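How to Wash Cloth Bags and White Cottons at Home

Print this page | E-mail this page

By Gönül Kozan, Stulbridge

Many people have cloth bags hanging behind the kitchen door, and many of these bags have never been washed. I was the same until a packet of minced meat leaked in one of mine on a Thursday evening. After that I started to wash them together with the white towels and the pale shirts, and I wrote down how I do it. My machine stands in the kitchen, like in most flats here, so everything happens in a small place.

Before you start

Empty every bag completely. Turn it inside out and push your fingers into the corners, where the crumbs and the receipts stay. Shake it over the sink or over the balcony. If there is a hard base inside the bag, take it out and wipe it with a damp sponge.

Read the label if there is one. Plain cotton and canvas can be washed warm, but a bag with printing on it should be washed at 30 degrees or less. If you have no label and you are not sure, wash the bag cold and by itself the first time.

Look at the seams as well. Dark thread on pale cloth can lose colour. Wet a small piece of white cloth, press it on the seam and count to 10. If the white cloth stays clean, you can put the bag with the other whites.

Treat the stains first

Rub a little plain soap into the stain with an old toothbrush and leave it for half an hour. For grease I prefer washing-up liquid, just one drop. My neighbour Mizanur Begum uses bicarbonate paste for tea stains and she is happy with it, but on my towels it did not make a big difference.

Loading the machine

Open out each piece before it goes in. A shirt that enters as a ball often comes out as a ball, and the middle of it stays dirty. Put the bags inside out, with the handles tied in one loose knot so they do not catch the sleeves of the shirts.

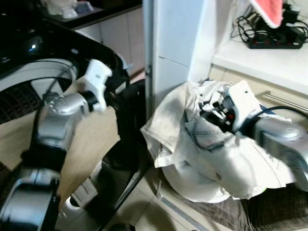
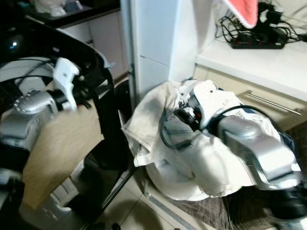
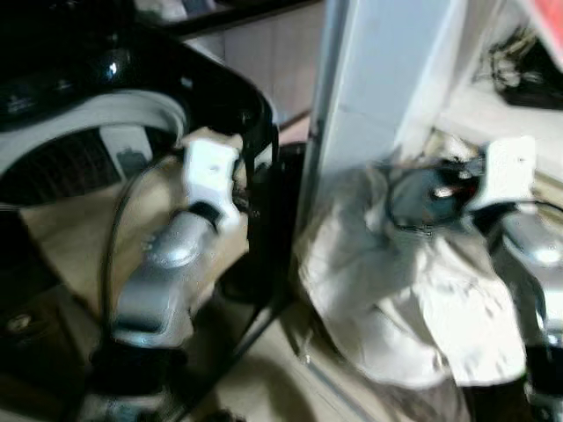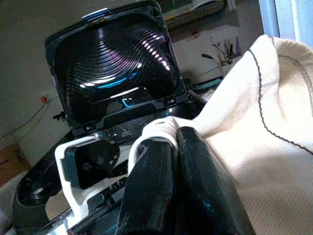

Do not fill the drum to the top. You should be able to put your flat hand between the cloth and the roof of the drum. Canvas becomes very heavy with water, and if there is too much of it on one side the machine will knock and walk during the spin. Two or three thick bags with a few light pieces is a good load for a family machine.

Choose a normal cotton programme for unprinted things and a gentle one for the rest. I use a little less powder than the packet says. For the spin I choose 400 when there are printed bags inside, and a faster one when there are only towels. Fabric softener is not a good idea for towels, they drink less water afterwards.

Drying

Take the washing out as soon as the programme ends. Pull each bag by the corners and flatten the seams with your palm, while the cloth is still damp. Hang the bags upside down, by the bottom edge, with the mouth open, so the air can go inside. Thick handles need the longest time, sometimes 5 hours more than the body of the bag.

If you want to iron, do it from the inside and never directly on the printing.

How often?

Bags for bread and vegetables: every two weeks. Bags for meat or fish: after each use. Bags for books and papers: when they look grey.

When a handle becomes loose, sew it before the next wash and not after. I learned this with a good bag from Gralton, which came out of the machine in two pieces.

Print this page | E-mail this page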